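Saturday, April 25, 2026
Hand comparison, laundry station, Skostcombe laboratory
Entry by: Annunziata Testa

Purpose. To determine whether the wrist cameras supplied with the Brorell hands are adequate for basket handling, or whether the head camera must remain the primary view.

Configuration. Multi-fingered hands on both arms; front-loading washer, door open; perforated white basket, cloth items. Controller: Shakya, standard gains. Exposure was left on automatic for all cameras. The head camera was sampled every 300 ms and the log contains 261 entries.

Observations. At short range the hand occupies a large share of the wrist view, and the nearest parts are out of focus. The head camera shows the washer and the basket together, with the fingers small by comparison. Neither view is considered sufficient alone.

Wrist and head views, laundry station.
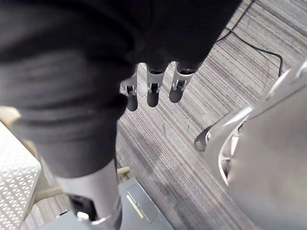
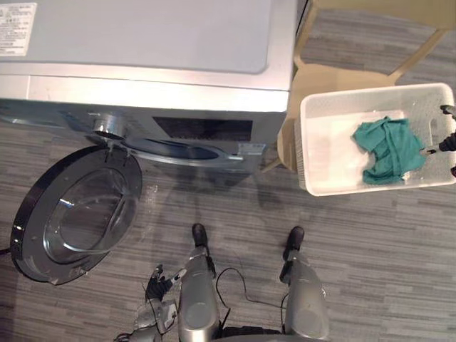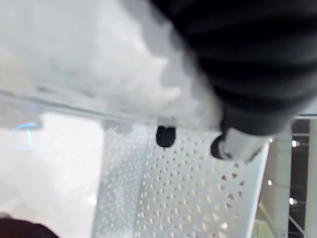
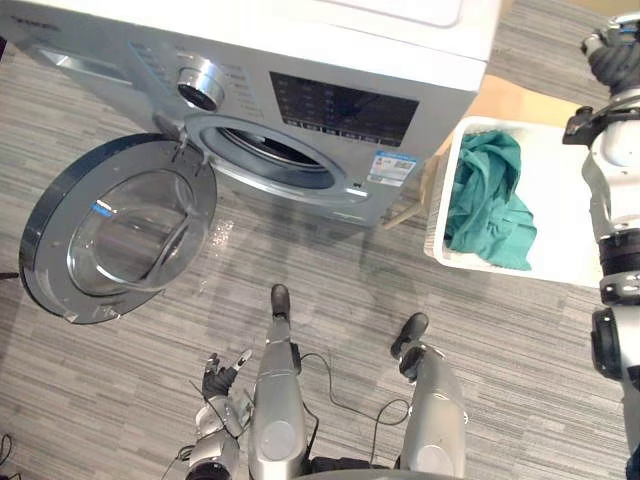 Tae-yang Hong replied that the wrist mount should be moved outward by 18 mm before any further comparison is made, and asked that the Sivport hands be held until June.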